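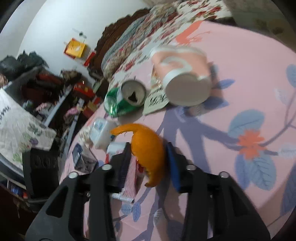
Sewwandi Weerakoon

Reading time: 1 minute

What is a substitute?

A football team starts with 11 players. The others sit on the bench. They are called substitutes, or subs.

A player may come off if they are tired or hurt. The coach may also want a faster runner -- or a taller defender -- for the last part of the game. The referee has to stop play and say yes first.

In many adult leagues, a player who comes off can't go back on. In lots of children's leagues they can.

2 comments

Asger: I was a sub and I scored!

Xuân: Can a goalkeeper be a sub too?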